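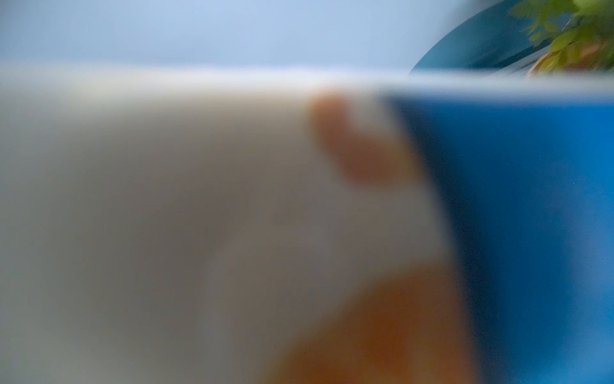 Wie viele Packungen Taschentücher gehören in einen Stoffbeutel, den man jeden Tag mitnimmt? Bei mir so viele, wie flach nebeneinander auf den Boden passen, plus eine, die oben griffbereit liegt. Alles darüber beult den Beutel aus und man wühlt am Ende doch wieder nach dem Schlüssel.

16/06/2024 — von Nesrin Ateş

Ich bin eine von denen mit dem ewigen Heuschnupfen. Im Februar geht es mit der Hasel los, dann kommt die Birke, dann die Gräser, und wenn die Gräser durch sind, hab ich meistens eine Sommererkältung (kein Witz, jedes Jahr!). Entsprechend viele Taschentücher schleppe ich durch die Gegend, und lange sah mein Beutel innen aus wie ein Papierkorb. Inzwischen hab ich eine Methode, die für mich funktioniert, und weil ich schon zweimal danach gefragt wurde, schreib ich sie jetzt mal auf.

Zuerst alles raus. Wirklich alles, auch die Kassenzettel und das Bonbon ganz unten. Den Beutel auf links drehen, über der Badewanne ausschütteln, die Ecken mit den Fingern ausstreichen. Wenn er in die Wäsche muss: 20 Minuten Kurzprogramm, kalt, und bei bedruckten Beuteln bitte auf links lassen. Meinen alten von Pudport hab ich einmal heiß gewaschen, der taugt jetzt noch für Kartoffeln.

Dann die Packungen sortieren. Angebrochene kommen bei mir nie zurück in den Beutel, die wandern in die Jackentasche oder ins Auto. Bei den neuen schaue ich kurz, ob der Klebestreifen noch richtig sitzt, denn eine Packung, die im Beutel aufgeht, fusselt alles voll, auch die Sonnenbrille. Und ja, ich nehme gern welche mit verschiedenen Mustern. Das ist ein bisschen albern, aber ich weiß dann sofort, welche die mit Menthol sind und welche ich meinem Neffen geben kann.

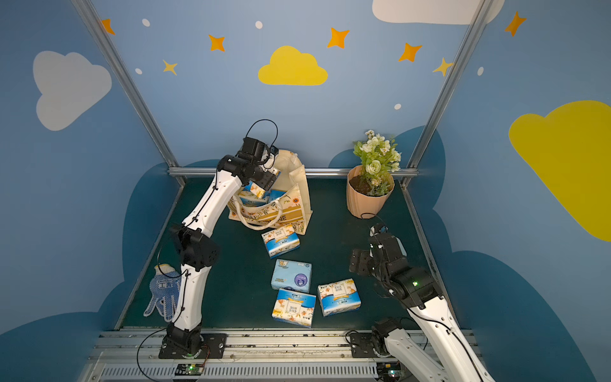 Defne Özkan sieht das mit dem Hinlegen übrigens anders und hat mir geschrieben, sie stelle ihre Packungen immer hochkant an die Seitenwand, wie Bücher im Regal, so komme sie auch im vollen Bus mit einer Hand dran. Hab ich ausprobiert! Klappt prima, solange der Beutel einen festen Boden hat. In meinem weichen kippt nach der zweiten Treppe alles um.

Also bleibe ich beim Legen. Den Beutel hinstellen, Henkel nach außen klappen, Öffnung mit einer Hand aufhalten und die Packungen einzeln von oben reinlegen, die Lasche zeigt dabei nach oben. Nicht werfen, sonst rutschen sie in die Falten. Danach kommt der schwere Kram (Trinkflasche, Portemonnaie) daneben und auf keinen Fall obendrauf. Meine Flasche fasst 600 Milliliter und steht immer links, weil ich den Beutel rechts trage und sie mir sonst gegen die Hüfte schlägt.

Zum Schluss die eine Packung für obendrauf. Wer mag, steckt sie in ein kleines Täschchen, ich hab eins von Trundow mit Druckknopf — eigentlich für Kopfhörer gedacht, passt aber genau. Einmal am Henkel hochheben, leicht wackeln, gucken, ob etwas verrutscht. Fertig, das Ganze dauert keine fünf Minuten.

Nachgefüllt wird bei mir am Abend, wenn der Beutel sowieso an der Garderobe hängt. Den Vorrat hab ich in einer Schublade im Flur, gleich neben den Hundetüten, was schon zu Verwechslungen geführt hat.

Kontakt | © Nesrin Ateş | Nach oben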